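Erlow Long-Handle Dustpan and Broom Set
Cream / natural wood

Home > Cleaning > Floor care > Dustpans and brooms

In stock
Ships flat in one carton
Spare broom heads sold separately

Overview

We've sold a lot of dustpans over the years, and most of them go in and out of the catalog without much comment from any of us. The Erlow set is the one people in the office took home! It's a light cream dustpan on a long, thin wooden stick, with a curved white grip at the top, and a small broom to go with it. You stand up straight, you sweep, you tip it out. Your back stays out of it completely.

What we like most is how narrow the broom head is. A wide push broom is great in a garage, but it's hopeless around the feet of a bar stool or in the gap next to the fridge, and those are the places where the coffee grounds and cat litter end up. The Erlow head slides right in there. The bristles are dark and fairly dense, set in a light beige backing, and they're soft enough for polished stone, tile and sealed wood. Flicking is what ruins most small brooms (you sweep toward the pan and half of it shoots past), and these bristles bend enough that crumbs roll along in front of them and go where you want.

On hard, shiny floors

Marble, porcelain and polished concrete show everything. They're also the floors where a cheap dustpan lets you down, leaving that thin gray line of dust that you chase backward across the room. The front lip on the Erlow pan is thin and sits flat when you lean lightly on the stick. Press too hard and the lip bows up in the middle, so go easy. A light touch does the job, and after a day or two you stop thinking about it.

For fine dust like flour or plaster, take two short passes and turn the pan a quarter turn between them. Wet spills are a job for a mop. The wood is sealed, but it won't thank you for being left in a puddle.

The handles

Both handles are wood, both slim. The broom has a small round white cap on the end, and the dustpan's white grip has a round hole near the tip so you can hang it on a hook or a nail. Use the hole! Bristles left standing on the floor take a bend within a few weeks, and a bent broom sweeps in one direction only. If the broom has to stand somewhere, stand it head up.

Assembly

The stick pushes into the socket on the dustpan and turns until it clicks. Line up the notch first. If it feels tight, a dab of dish soap helps, and it will dry out overnight. The broom comes in one piece.

Which bin to pair it with

The pan is narrow enough to empty into a small bin without spilling over the sides, and that's more than we can say for the Gullus pan we used to carry (good pan, far too wide, needed a kitchen can under it). A little trash bin in the corner of the room is all you need. We stock the Tillen in black and the Correia in white, and either one works well. Tip the pan, tap the back edge once on the rim, done.
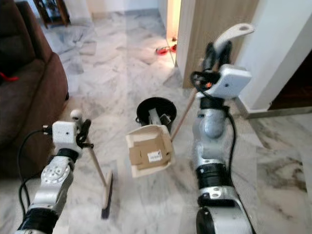 From the reviews, one buyer writes that the set has been in daily use in a hair salon since April and that the bristles still look new, though hair does wrap around the outer rows and has to be combed out at closing time. An old fork works well for this, according to the same review, and we've since tried it ourselves. It does!

Care

Knock the broom out against the inside of a bin after each use. Rinse the pan under the tap when it gets dusty, and wipe it dry. Wash the bristles in lukewarm water with a drop of dish soap, shake hard, and hang the broom up to dry with the head down. No dishwasher for any of it. Rub a little furniture oil into the wood once in a while if it starts to look dry.

Questions we get

Can I use it outside? On a swept porch, yes. Gravel and wet leaves will chew up the bristles, so get a stiffer broom for the yard.

Does the cream color stain? Coffee and soil wipe off. Turmeric doesn't, sadly, unless you get to it right away.

Is it good for pet hair? Short hair on hard floors, very good. On rugs, no.

Can I buy the pan without the broom? Not at the moment. Replacement broom heads and sticks are both available.

Details

Item number: 2000-13
Dustpan: cream, with long wooden stick and white curved grip
Broom: wooden handle, white end cap, dark bristles
Carton weight: 300 g over the weight of the set
Returns: unused, in the original carton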